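4. Setting up the rack, cups, plate and bottles

Read section 3 first if the parts are still in the box. Everything washed once before use, warm water, drop of dish soap, no scrubber pads. If yours came through the Unthorpe store the rack may already be put together. Skip to 4.2.

4.1 Putting the rack together

You need: the A-shaped frame, the flat base, the hooks, a dish towel to work on. No tools. If you find yourself reaching for pliers, stop, something is upside down.

1. Towel on the table. Lay the base on it, smooth side down.
2. Stand the frame over the base, wide end at the bottom.
3. Push one foot in till it clicks. Then the other. Second one is stiffer, squeeze the legs together a little.
4. Hooks next. Long end into the frame, short end pointing up and out. Push down to seat.
5. Wiggle test. Hold the base, rock the top with one finger. Should give a bit and come back. If it leans and stays leaned, a foot isn't in. Back to step 3.

CAUTION: Don't bend a hook to "fix" the angle. The coating cracks at the bend and you'll get a rust spot there inside a month or so. Bent hooks aren't covered.

NOTE: Older Guthrie racks have a round base. Same steps, but the feet turn a quarter after they go in. The hooks don't swap between the two.

4.2 Where it goes

1. Pick a flat table or counter. Not the drainboard, the slope tips it.
2. Rack toward the back, plate in front of it, with room for a hand between. You'll be reaching over the plate for cups all day and you don't want a sleeve in it.
3. Keep clear of the stove. A forearm's length at least, more if you fry a lot.
4. Long side of the base in line with the table edge. Looks fussy. Do it anyway, the corners catch on sleeves otherwise.
5. If the table gets bumped a lot (kids, dog, narrow kitchen) put the non-slip dots under the base. They're in the small bag with the spare hook.

CAUTION: Dots stick hard to raw or oiled wood. Use the cork strip there. Getting a dot off an oiled top took us a hair dryer and most of an evening.

4.3 Hanging the cups

1. Cups upside down, always. Open end to the table.
2. Load the two sides before the front. Rack with just a front cup on it wants to tip forward.
3. Handle or rim over the hook, depends which cups you have. Let it slide down till it stops, don't press.
4. Check cups aren't touching. Touching cups dry with a ring where they meet.
5. Front hook last. It sits lower, so that cup goes between and below the others.
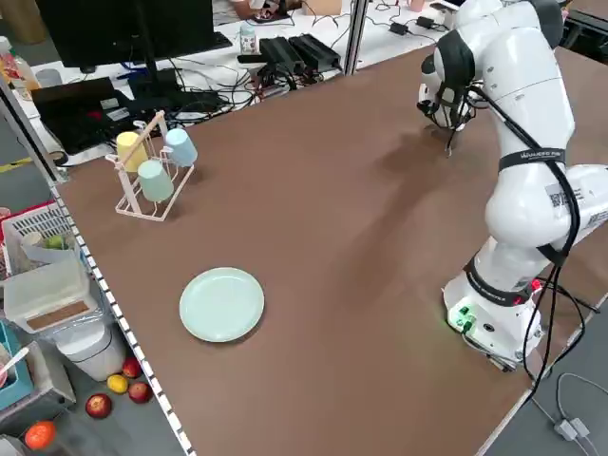 Color order is up to you. Some people give everybody a color and stick with it, which cuts down on arguments and on washing. Pastel cups will pick up tea stains, the yellow worst. Baking soda paste, leave it 50 minutes, rinse.

Max load is 2 pounds for the whole rack. Plastic cups come nowhere near. Stoneware mugs do, so don't. If you really want mugs on there, look at the Bovville wall rail, it screws into a stud.

NOTE: Drips. The base doesn't have a tray. Fold a towel under it for the first hour after washing, then take the towel out. Leaving it in keeps everthing damp underneath and the table will mark.

4.4 The plate

Nothing to assemble obviously. Few things though.

1. Raised rim up. Sounds silly, but we get mail.
2. Sets flat on any hard surface. If it rocks, check for a crumb under it before you send it back.
3. For draining small stuff (spoons, a peeler, berries) line it with one paper towel, swap when soaked.
4. Dishwasher top rack only. Leaning, not flat.

CAUTION: Not for the oven, not for the broiler, not as a lid on a hot pan. Microwave is OK for warming, one minute at a time. Anything oily with sugar in it gets hotter than you think and will pit the surface.

Don't cut on it. Knife marks hold color and then no amount of baking soda gets it out.

4.5 Bottles on the table

Same table, so same section. Oil, vinegar, syrup, seasoning, dish soap, whatever you keep out. Steps are for small bottles with a firm label and a cap that closes all the way. Glass bottles, see section 6.

Before you start: wipe the outside of each bottle. Sticky bottles pick up lint from the towel and pass it to the cups.

1. Sort first. Food bottles on one side of the plate, soap and cleaners on the other side or better, under the sink. Don't mix them in a row, even for a minute.
2. Check the cap. Closed, threads clean, no crust.
3. Pick up by the body, below the shoulder. Not by the cap. Caps come off.
4. Keep it upright while you carry it across. Over the table, not over the rack.
5. Set down label facing out. Let go once it's standing on its own.

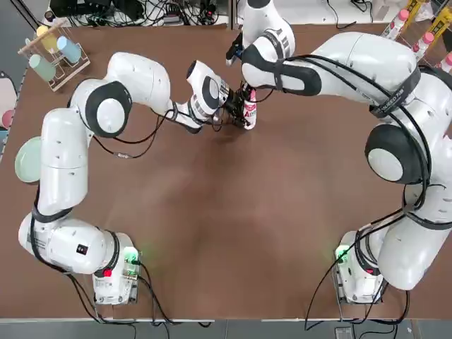 If it's tall and light, put it at the back where it won't get knocked. Short heavy ones can go up front. Nearly empty bottles tip the easiest, so finish those or top them off from the same product, same brand, never a guess.

Two-handed is fine and better for anything slippery. One hand on each side, both let go together. Bottle goes over when one side lets go early.

NOTE: Red ink on some labels comes off on wet hands and then on the cups. Dry your hands. If it got on a cup, rubbing alcohol on a cotton ball, then wash again.

4.6 Turning a bottle over

For thick stuff at the bottom. Also for checking a cap before you put the bottle away for good.

1. Tighten cap. Snug, not wrenched.
2. Hold the bottle over the bare table. Move the plate out of the way first if it has food on it.
3. Tip slowly, cap toward the table, base up.
4. Hold it there and count to ten. Keep your grip near the shoulder and label, don't squeeze. Squeezing pushes product past a good seal and you'll blame the cap for it.
5. Look at the edge of the cap. Bead of liquid? Turn it back up, take the cap off, wipe threads, try again.
6. No bead, you're done. Right side up again before you set it down.
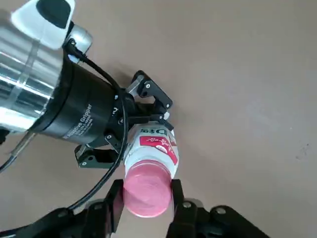
Page last changed: November, Sunday evening, by Usa Kaewkla (4.6 rewritten, 4.8 added)

CAUTION: Don't store bottles standing on the cap unless the cap is flat and wider than a quarter. Small caps roll. Also never turn over anything fizzy.

Still leaking after two tries? Swap the cap. Furkel spare caps come in white, pink and gray, all one thread size. They do not fit pump bottles. Order form is in section 9, packs only, no singles, sorry.

4.7 Taking it all down

For cleaning the table or before a move.

1. Bottles off first. Into a basket, upright, caps up.
2. Then the plate.
3. Cups next, front hook first, sides after. Reverse of 4.3.
4. Rack last. Lift by the base, both hands. Lifting by the top of the frame pops the feet out, and usually only one of them so it swings.
5. Wipe table. Damp cloth, then dry cloth. Check where the base was for a water line.

A slotted plastic basket is good for moving the small things, air gets in. Fruit can ride along with cups as long as the bottles with soap go in something else.

4.8 Care and wear

Rack: wipe weekly. Water no hotter than 100 F on the coating. No bleach. Chips in the coating can be dabbed with clear nail polish, two thin coats, let it dry overnight.

Cups: good for 3,000 washes by our testing, top rack or by hand. Cloudy is normal. Cracked at the rim isn't, throw it out.

Hooks: if a cup slides off on its own, the hook is worn or was bent at some point. Use the spare.

Wobble that started after a few weeks: usually one foot crept up out of the base. Push down till it clicks. If there's no click anymore, write to us with a photo of the foot and where you bought it.

Missing small bag (dots, cork strip, spare hook): check inside the base wrapping, its taped flat to the underside and goes out with the trash alot.

Next: section 5, drawer inserts.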